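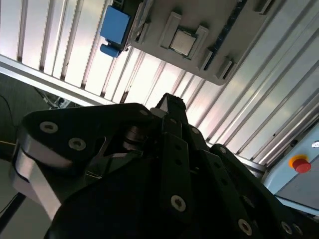 Liltex moving the spring show to Tilamis hall - anyone going?

kpelkonen
Got the exhibitor pack for the May show this morning. They've dropped Zekcombe and we're in the Tilamis hall. 134 booths on the plan, load-in Thursday night only, doors 9 a.m. Friday. Whos in?

rigger_oranuch
In, annoyed. Zekcombe had drive-on access right to the floor. Tilamis is two freight elevators and a long corridor. I have truss. Do the math.

noct_audio
Corridor is fine if you get the early slot. Did a corporate there last fall, out of the building before the pizza went cold. Ceiling is the real problem. Low on the east side, and any line array demo is going to sound like a bathroom.

kpelkonen
East side is where they put us lol. What's the clearance, anybody?

noct_audio
Dont remember. Ask the venue, not Liltex. Liltex will send you the brochure.

Jirayu S
Booth price is what gets me. 3,935 for a corner, and power is extra, and the carpet is extra, and you have to take the carpet. Last year the corner was 710 less and had power in it. Who is this show for at this point?

rigger_oranuch
This. Plus drayage.

nermin_p
Going to disagree a little. Zekcombe was cheap because no one wanted to go out there. We had maybe two good conversations the whole first day. Tilamis is on the train, hotels across the street, people can walk over after lunch. I'd pay the difference for actual buyers through the door.

Jirayu S
You'd pay the difference, ok. We're a three person shop. I had good conversations at Zekcombe all day, so not sure what "no one wanted to go" means.

nermin_p
Means our end of the hall. Not knocking your booth. We were behind the food trucks.

noct_audio
Behind the food trucks is prime if you sell haze.

waraporn_ph
Question from somebody doing the stand build for the first time - is it worth bringing working gear or do people just want to pick up a flyer and talk? We have a small media server line, boss wants everything running on a full rig. I want two units and a table.

kpelkonen
Working gear. Always. Flyers end up in the hotel trash.

rigger_oranuch
Two units and a table. You will be the one carrying it down the corridor.

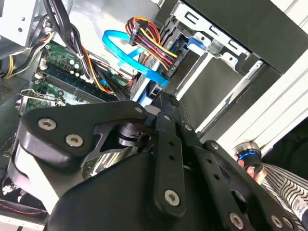

nermin_p
Waraporn, for media servers I'd split it - one running, one with the panel off. Todorova did that two shows back and they had people leaning in all day while the screens next door looped to an empty aisle. Tech folks want to see inside. An open desktop case like in the pic pulls more of a crowd than another LED wall, and it gives your people something to point at. Put a lamp on it, the hall lighting at Tilamis is yellow and awful. And label the cards, big type. Spare fuses too, unrelated but bring them.

waraporn_ph
Oh I like that. Does an open case get past the safety walk?

nermin_p
Unplugged, yes, never had a problem. Powered with the lid off, I wouldn't even ask.

Jirayu S
They made us put a clear cover on ours one year and it wasn't plugged in. Depends who's doing the walk. Bring a sheet of acrylic.

nermin_p
Huh, never seen that. But ok, acrylic's cheap.

noct_audio
Back to the schedule for a sec, the pack says demo noise is capped until noon on Friday? Page with the floor rules. So what am I supposed to do all morning

kpelkonen
Headphones

noct_audio
For a PA.

rigger_oranuch
Half the reason I want the morning cap tbh. I was across from a sub demo at Zekcombe and couldnt hear a customer tell me his load weights. I wrote down the wrong number. Quiet mornings are good for everyone except you.

noct_audio
Fair. Still writing to Liltex. There used to be a demo room with a schedule and that worked, dont know why they killed it.

Jirayu S
Cost them a sponsor room, that's why.

kpelkonen
Venue got back to me re ceiling. East side is lower under the balcony only, first two rows. We're third row so we're good. Oranuch you're second row I think? check your letter

rigger_oranuch
Second row. Of course. Calling them now.

waraporn_ph
Boss said yes to two units. Said no to the lamp, will bring my own. Where do you all book load-in slots, is it the portal or do I email?

kpelkonen
Portal, under Logistics, its the gray tab at the bottom. Early ones were nearly gone when I looked at lunch so go do it now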